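### 4.2 Handling of soft objects

The Grevum kit was supplied by Wisatora with its own gripper, a wrist camera and the Prundevus control software. We assembled it in July from the printed guide, which took 2 hours longer than the supplier's estimate. No parts were replaced or altered for the trials reported below.

Rubber toys were used as the soft objects. Each trial began with the toys placed by hand on the white board, and the arm was told which one to pick up. Of 700 trials, 48 ended in a dropped toy and 29 were stopped by the software before the fingers closed. Most drops came when the toy was held near one end. Afaf Moussa repeated part of the series with the grip force set one step lower and found no clear change. Figure 3 shows a grasp from the wrist camera.

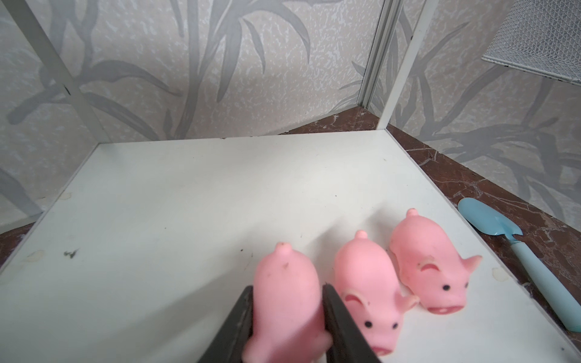

**Figure 3.** Pink rubber pig held between the gripper fingers, with two more pigs and a light blue toy shovel to the right.

The stopped trials are treated separately in Section 4.3.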